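Laitinen Student Gripper Kit, reviewed after a season of club use
By Elsa Huttunen
September 17, 2023

I help run the after-school robotics club in Clasthorpe, which means I sign the forms and hide the good screwdrivers. We bought the Laitinen gripper kit for $245 with what was left of the snack budget and have been using it since June. Two of them, in fact, as the first was lonely and Martti Lappalainen found the second at a closing sale for $200 with the manual missing. He considers this a feature. Having read the manual, I can't argue.

What you get is a pair of molded fingers, a small wrist camera, a mounting plate and a bag of screws in two lengths that look identical until you have used the wrong one. Assembly took our students one afternoon. The instructions say forty minutes, and I would like to meet the person who timed it.

The fingers are the best part. They have fine ridges on the inside faces and they hold on to things: markers, erasers, a granola bar that was later eaten against my advice. They come to a wide, blunt tip, so anything lying flat on a table has to be approached with some thought. Coins are hopeless. Playing cards are worse. Our students' project for the spring showcase is sorting a box of old science-room odds and ends into bins, and half of that box is flat, so you can imagine the language. (I have a jar for it. The jar is doing well.)

Put some cloth under your work. On a bare tabletop the fingertips skid and make a noise like a fork on a plate, and small parts shoot off toward the radiator. With fabric there is a bit of give, and the fingers can press down a little and get under an edge. Anneli Juntunen donated a remnant from her curtain phase and it has improved our results more than any code we wrote.

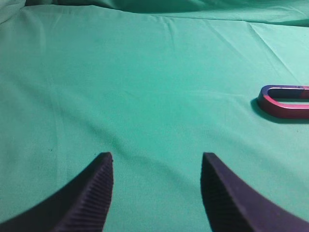

The wrist camera is fine. It sees what is directly ahead of the fingers and has opinions about everything else. Colors drift toward blue in our room, which made trouble for the group that had decided to sort by color, and they spent a week learning about white balance instead. The view is narrow enough that the kids learned to back the arm up before hunting for the next object. Florante Dimaculangan, who is thirteen and unforgiving, called it "like looking for your shoes through a mail slot."

Software is where Laitinen saved its money. The jog controls work. The "teach" mode also works, provided you never press Save twice, and on our older laptop it once reported error 2506, a code that appears in no help page I could find. Restarting cleared it. I wrote it on the whiteboard anyway, and it has become a sort of mascot.

Would I buy it for a competition team? Probably not. Alper Aydoğan coaches over at Pleltton and uses the Nillholm set, which closes faster and comes with narrower tips you can swap in. It also costs a good deal more and has a habit of pinching coaches. For a club where the point is to let eleven-year-olds get something wrong in an interesting way, the Laitinen is slow enough to be safe and tough enough to be dropped, which we have tested thoroughly.

Good: grippy fingers, sturdy plate, spare screws included
Less good: blunt tips on flat objects, camera color, the Save button
Rating: four out of five, and I'd give back the half point I was holding if they'd print the screws at actual size in the manual.

Recent reviews
Nillholm Swappable Tip Set: Fast, Pricey, Bites
Three Soldering Mats, One Survivor
Are Label Makers Worth It for a Shared Parts Cabinet?
Battery Chargers We Have Forgiven
The Clasthorpe Club Reading Shelf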